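Home | Forums | Members | Search | Log in

Domestic and Service Robots > Standards and Good Practice

Thread: Is the Flavham checklist worth anything in a real house?
Started by gasketface, Sep 17, 2020

gasketface wrote:
I've read the Flavham home-trial checklist twice now and I'm still waiting for the part that would stop someone getting a pinched finger. It runs to 18 items. Six of them are paperwork. The one on fridges reads, in full, "Door tasks to be attempted only when the appliance is stable." Stable how? Who decides? We run two arms at a small fridge in a furnished room, and I could tick that box with a clear conscience or refuse to tick it, depending on my mood. 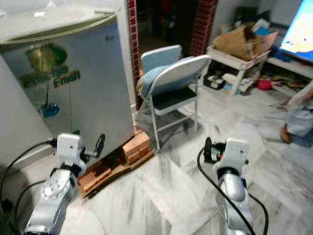
My other gripe is item 11, the keep-clear zone. It gives you a radius drawn from the base of the robot and says nothing about where the grippers end up when both arms are stretched out, or about the swing of the door. A fridge door is a moving part too. If the arm is pulling it, I'd say the whole arc belongs inside the zone, and anybody sitting on the floor nearby needs to be outside it. The checklist is silent.

brick_and_mortise wrote:
You're asking a checklist to be a risk assessment. It isn't one and it says so on page one. Item 11 is a minimum. If your arc is bigger, draw a bigger zone.

And on "stable", put your hand on top of the thing and push. If it rocks, it fails. I don't need a committee to define that for me.

gasketface wrote:
Push how hard, though? A hand on top tells you nothing about a pull at the door handle height from an arm that doesn't know it's pulling. A small fridge propped up on bricks passes your test every morning and might still walk forward on the fortieth try. I want a figure, or at least a method.

Lai-ching Tseng wrote:
I did the write-up for the Grurwood trials in April, so I have some sympathy with both of you. We logged 1330 door openings. What we changed afterwards was dull stuff: the fridge and whatever it stood on got marked with tape, and someone checked the tape between runs. If the marks no longer lined up, the session stopped. No force gauge needed.

The item I would add is about what's inside. Start with next to nothing on the shelves, one thing to reach for, in a bowl that won't break. No jars and no glass bottles until the door work is boring. 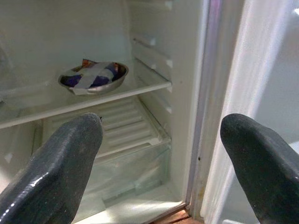

Gripper open at the shelf, one metal bowl inside.

ernureo_sceptic wrote:
Tape is fine for people who'll look at the tape. My trouble with every one of these documents, Ernureo's included, is that they're written by the folks selling the arms and signed by the folks who want the demo to go ahead. Show me one trial that got called off over item 11.

Also, a glass shelf is still glass. Does "no glass" cover the shelf or only the groceries? Take the shelf out if you're serious.

Lai-ching Tseng wrote:
Two of ours were called off, one for the zone and one for a cable across the walkway. I can't speak for anyone else's. You're right about the shelf, our wording only covers contents. I wouldn't take it out myself, as the reach is the point of the task, but it should be written down as a hazard.

brick_and_mortise wrote:
So now it's 19 items and gasketface still won't be happy.

gasketface wrote:
I'd be happy with ten if they meant something. I'll try the tape. I still want the door arc in the zone and I'm going to write to Flavham and say so.

Reader comments (3)

Thomas fan: We paid 400 dollars for a standards course that covered less than this thread.

mulga_pete: Cables should be item one. Colour them something you can see while you're at it.

dial-up: Has anyone had a reply from Flavham about anything, ever? I wrote in April.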